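Chapter 6
A Gripper You Hold Yourself

In the last chapter we got an arm to wave at us. I was thrilled, my neighbors were polite about it, and then I set a spoon in front of the arm and it knocked the spoon onto the floor. Waving is easy! Picking things up is where most home builds stall, and mine sat stalled for a whole winter on a bench at the Taltelstead shared workshop, under a sheet, looking like a sad lamp.

What got me moving again was taking the arm out of the picture for a while. In this chapter we build a gripper with no arm behind it. You hold it in your own hand, you squeeze, the fingers close, and a small camera looks out over the fingers and records what you did. Your wrist does the job the motors will do later. You get to find out whether your fingers are any good before you've spent a dime on joints (and joints are where the money goes, as you'll see in Chapter 8).

By the end of the chapter you should be able to put together a two-finger gripper that closes evenly, choose a pad that suits the things you want to lift, mount a wide camera so that it sees both fingertips, and record a practice set you'd be willing to show someone. You'll need the printed parts from Chapter 4 and the camera settings from Chapter 5. If you skipped Chapter 5, I get it, but go back and do at least the part about exposure.

6.1 What the fingers have to do

People love to start with the handle. It's the part you touch, it's fun to sculpt on the screen, and I made three handles before I made one finger that worked. Start with the fingers. Everything else in the tool exists to bring those two surfaces together and keep them facing each other while they move.

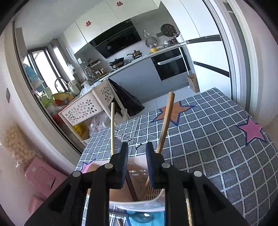
A finger has two jobs that pull against each other. It has to be stiff enough that you know where the tip is, and soft enough on the inside that it doesn't skate off whatever it touches. I split those jobs between two materials, a hard body and a soft face. The blue ribbed pads are the soft part, one on the inner side of each finger, and with a slotted utensil holder clasped between them you can see why I like ribs on a pad: a holder with openings all over it gives you edges and gaps to grip, and a plain flat face has less to catch on. The silver screw heads matter to you too, the pair beside the bases of the fingers and the pair farther out. Learn where they are now. When a finger starts to feel sloppy, the screws are the first thing to check, long before you blame your printing.

Please don't crank them down, though. A pivot screw wants to be snug and no more. Tighten it until the finger binds, then back it off until the finger swings under its own weight, and stop there. I ruined a perfectly nice set of Pekodora bearings by treating a pivot like a lug nut. The man at the Awwad hardware counter sold me the replacements without a word, and I was grateful for that.

6.2 Matching the two sides

If one finger travels farther than the other, the thing you're grabbing gets shoved sideways before it gets held. With a mug you won't notice. With anything light or tippy you'll notice right away, and so will anything you later train on your recordings, which will faithfully learn to shove.

Here's the check I use. Stand a pencil on its flat end on a table, line up the gripper so the pencil is in the middle of the opening, and close slowly. If the pencil moves before both pads touch it, one side is early. Note which one. Open up, swap the two linkage bars left for right, and try again. If the early side swaps too, the bar is the wrong length and you should print it again. If the early side stays put, your trouble is in the base plate, most likely a hole that came out oval.

Do this before you glue the pads. I know you want to glue the pads.

6.3 Things to practice on

Now the fun part (for me, anyway). You need some stuff to pick up, and I'd much prefer that you raid your kitchen than buy a set of tidy test blocks. Blocks are all the same problem. A kitchen drawer is a hundred different problems, and most of them are cheap and hard to break.

Long thin things are my favorite teachers. Chopsticks, skewers, craft sticks, a straw if you have one. They roll, they pivot around the point where you grab them, and when you try to drop one into a cup the far end goes somewhere you didn't plan on. Put several in one container and they cross and lean on each other, and pulling one out becomes a little puzzle. 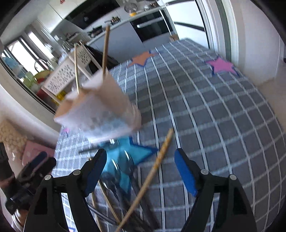
I go through thin items in a fixed order, easiest first. Begin with something lying flat on cloth, because cloth gives a bit and the tips can get underneath. Then move to the same item on a hard table. Then try it standing in a holder, where you have to come at it from the side or from above without tipping the holder over. Give each stage a full session. My first pass was 15 grabs per item per stage, and I'd tell you to do the same, since fewer than that and you're mostly learning the feel of the trigger.

Keep every recording, and I mean the ugly ones too. When I finally sat down with my first batch I had 234 clips, and I'd marked only 66 of them as clean. I was a little crushed! But the messy ones told me what to fix. A lot of them went wrong the same way: I had closed the fingers while my hand was still moving. That's a habit, and a habit is easier to fix in a person than in a motor controller.

6.4 Spoons, and why I gave them a section

Spoons deserve their own few paragraphs. The handle is thin and the bowl is wide and heavy, so the balance point sits nearer the bowl than beginners expect. Grab at the tail end and the spoon droops. Grab near the bowl and it stays level, but now your fingertips are crowding the very part you'd like to set down gently.
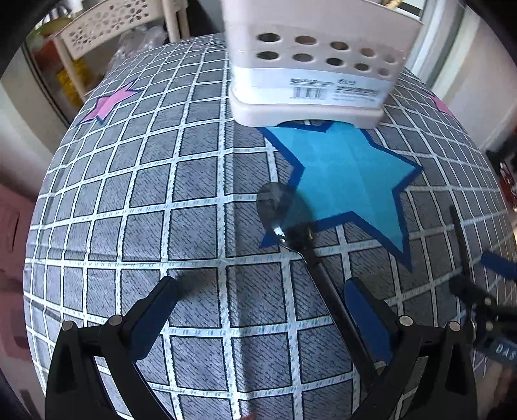
Metal ones bring a second headache, and it's the camera's. A shiny bowl picks up whatever is around it, including your tool, your sleeve and the ceiling light, and all of that slides across the metal as you move. Your eyes ignore it. Software doesn't, at least not at first. I run the Jekora camera with its exposure locked for this reason, set on the cloth and left alone. If you let it adjust on its own, the whole picture can pump brighter and darker each time something shiny swings past the lens.

Pick a surface with a pattern while you're at it. A grid or a busy print gives the tracking software something to hang on to when your hand moves fast, and a bare white tabletop gives it almost nothing. The lens will bend the lines of a grid toward the edges. Leave them bent in your raw files and do the straightening later, in one go, with the calibration you saved in Chapter 5.

6.5 Before you build

Read sections 6.6 through 6.9 all the way through once before you cut or print anything. The pad molds take overnight to set, so I like to pour them on a Friday and come back to them fresh. Clear a spot where you can leave parts out. Set your camera's file counter to start at 2000, so that these clips never get mixed up with the arm tests from earlier chapters, which start at zero.

And keep a notebook next to you, a paper one. Write down which pads were on, which screws you touched, and what you had for practice items that day. You'll be squinting at clips in a month wondering why one afternoon's worth looks so much better than the rest, and the answer will be in there, probably next to a glue stain.

Related chapters
Chapter 4: Printing Parts That Fit the First Time (or the Third)
Chapter 5: One Small Camera and How to Calibrate It
Chapter 7: Sorting and Labeling Your Clips
Chapter 8: Putting the Gripper Back on an Arm
Appendix B: Pad Molds and Mixing

Last updated: November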